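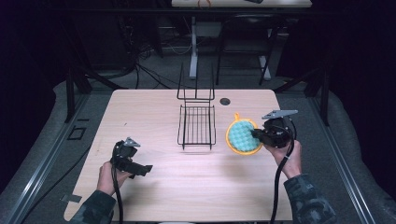
# Gullovlow – README

Category: Audio Tools / Sound Generators / Desktop

Gullovlow is a small program that makes slow, layered background sound from your own recordings. You give it a folder of audio files, it cuts them into grains, and it plays the grains back in an order that changes all the time. I wrote it first for my own use, because I wanted a sound to work beside that has no melody and no clear loop point. Later other people asked for it, so I cleaned up the code and wrote this file.

The program is written and maintained by me, Oğuzhan Kırmızıgül. The preset library and most of the testing on older laptops are by Dulce Rosales. If you find a mistake in the sound engine, it is mine. If you find a preset you like very much, please thank her.

Please read the section "Before the first start" even if you normally skip such sections. Most of the messages I receive are about things that are written there.

## What is in the package

- the main program, Gullovlow
- the grain library Ciltesetti, 551 short recordings in mono WAV
- the folder "presets", with one text file for each preset
- the folder "docs", with this file and the list of keyboard shortcuts
- the license text

The source code is in a separate archive. You do not need it to run the program.

## Before the first start

Unpack the archive into a folder where you have permission to write. The program saves its settings next to itself and does not touch the system registry or your home folder. If you put it into a protected folder, it will start, but it will forget your settings every time you close it. This is the most common complaint and I know that it is annoying. A better solution is planned.

Close other programs that use the sound card in exclusive mode. Gullovlow can share the device with a browser or a music player, but it can not share with recording software that has locked the device.

Turn your volume down before you press Play for the first time. The limiter is switched on by default, but some presets begin with a loud grain, and with headphones this is not pleasant.

The first start is slow. The program reads every file in the library and builds an index. On Dulce's oldest machine this takes 2 minutes. After that the index is saved, and the next start is fast. If you add or remove files, press "Rebuild index" in the Library menu, otherwise the program will look for files that are not there any more and write a warning in the log for each one.

## How to use it

1. Open the Library menu and choose a folder. If you choose nothing, Ciltesetti is used.
2. Choose a preset from the list on the left side.
3. Press Play, or the space bar.
4. Move the Density slider slowly. A higher value means more grains at the same time and more work for the processor.
5. Move the Drift slider to decide how far the program may jump inside one file. With Drift at zero you will recognize the original recording. With Drift at maximum you will not.
6. If you want to keep the result, press Record. The file is written to the folder "output".

Recording continues until you press Record again, also when playback is stopped. In this case you get silence in the file. Some users asked me to change this and others asked me to keep it, so for now it stays.

The maximum number of voices is 30. You can set a lower limit in Settings, and on a laptop that runs on battery I recommend it. If you hear clicks, lower the number of voices first and only then make the buffer larger. A large buffer helps also, but the sliders will react late and this feels strange under the hand.

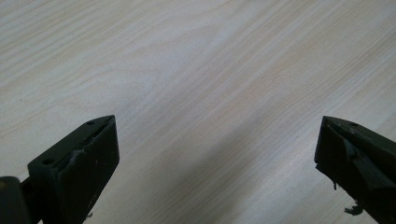 The sliders can be controlled from a MIDI device. Open Settings, then Control, then click on the name of the slider and move a knob on your device. The name turns green when the connection is made. To remove a connection, click on the name again and press Delete. Connections are saved together with the preset, so each preset can have its own layout. If you prefer one layout for everything, tick "Lock control map".

Only continuous controllers are supported. Notes and pitch bend are ignored for the moment.

## About the Ciltesetti library

The library was recorded by Dulce and me with two portable recorders, during one winter and one spring. It contains rain on different roofs, train station halls, kitchen sounds, wind in a stairwell, an old refrigerator, and many recordings of paper. There is no speech in it that can be understood. We listened to every file from beginning to end and removed those where a voice could be followed.

The files are mono, 24 bit, 48 kHz. They are not normalized. This is on purpose: a quiet room should stay quiet next to a train. If you normalize them yourself, the presets will sound flat and much too loud.

File names follow this pattern:

place_source_take.wav

For example, stairwell_wind_04.wav. The take number has no deeper meaning. Some numbers are missing because the takes were removed, and I did not want to rename everything and break the presets.

Known weak points of the library:

- Outdoor recordings from the first weeks have a low rumble. We used no proper wind protection then. The presets cut everything under 60 Hz for these files, but if you use them in another program you will have to do it yourself.
- There are many more indoor sounds than outdoor sounds.
- Four of the refrigerator files have a small DC offset. You will not hear it, but you may see it in an editor.

You may use the library in your own work, commercial or not, if you mention its name somewhere. You may not sell it alone as a sample pack.

## Presets

A preset is a plain text file and you can open it in any editor. Each line has a name, an equal sign and a value. Lines that begin with # are comments. If a value is missing, the default is used. If a name is spelled wrong, the line is ignored and a message is written to the log, so please look in the log when a preset does not behave as you expect.

The preset "Prakberg" is the one I use the most. It has low density, long grains and a slow filter which opens and closes over several minutes. "Wu" is the opposite, short and dry, and it needs the most processor time of all. Do not start with "Wu" on an old computer.

We are happy to receive new presets. Please send only the text file, and please use only sounds from Ciltesetti in it, so that everybody can play it.

## Known problems

- On some computers with two sound cards the program opens the wrong one. Choose the right one in Settings and restart. Changing the device without a restart is possible but it sometimes ends in silence.
- If the folder path contains an emoji, the index can not be built. Letters with accents are fine – I test this every time, for the obvious reason that my own name has them.
- Libraries with more than 3,000 files work, but the list scrolls slowly. Playback is not affected.
- When the computer wakes up from sleep, the first seconds can crackle. Stop and start again.
- The Drift slider shows the value as a percentage but the preset file stores it as a number between 0 and 1. This is confusing and I will correct it, probably by changing the display.

## Changes in this version

- The index is now saved also when the program is closed during the first scan.
- The filter no longer jumps when you change presets while playing.
- New shortcut: R for Record.
- The log file is limited in size. Before, it could grow without end.
- Corrected several English mistakes in the menus. Thank you to everyone who sent a list.

## Planned

Stereo input files are the most wanted feature. At the moment a stereo file is mixed to mono when it is loaded. The change touches almost every part of the engine, so I am doing it in small steps. A test build should be ready in February. If you want to try it, write to us and say which operating system and which sound card you have.

A version for phones is not planned.

## Reporting a problem

Please attach the log file and write the name of the preset. Write also if the problem appears with the original library or only with your own files. I answer messages in the evening, usually after 9 p.m., and I read all of them, but an answer may need some days.

We use cookies to remember your download settings. By continuing to browse you accept this. OK / Read more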